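Chapter 4
Opening the Case

The first computer I ever took apart never worked again. I was fourteen, it was November, and I had borrowed a screwdriver from my aunt that was one size too big for everything. I still have two of the screws I chewed up! So if you're a little nervous about this chapter, good – I was too, and I want you to go slowly.

Up to now we've talked about parts one at a time, as if they came in neat little boxes. Inside a real tower they're packed together with cables running past them, and half the job is figuring out what you're looking at before you touch anything. Unplug the machine, lay it on its side with the open face up, and just look for a few minutes. My old teacher in Borkdale, Baldur Þrastardóttir, made us do this with our hands in our laps.
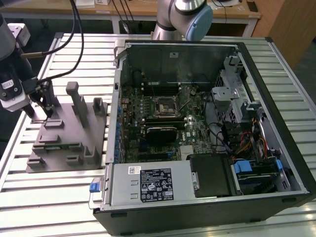 I like to start with the motherboard because everything else connects to it in one way or another. Find the CPU socket, then the memory slots, and then follow the thick bundles of power cables back to the power supply. If the socket is empty, keep your fingers (and your sleeves) well away from it. The contacts are tiny, and I once paid 200 dollars for a replacement board after one careless swipe with a cuff.

Before you go on, draw your own map of the case in your notebook. It can be ugly – mine always are. Label what you know and put a question mark on what you don't. We'll come back to those question marks in Section 4.2, when we start pulling cables.

4.1 Tools and a Place to Work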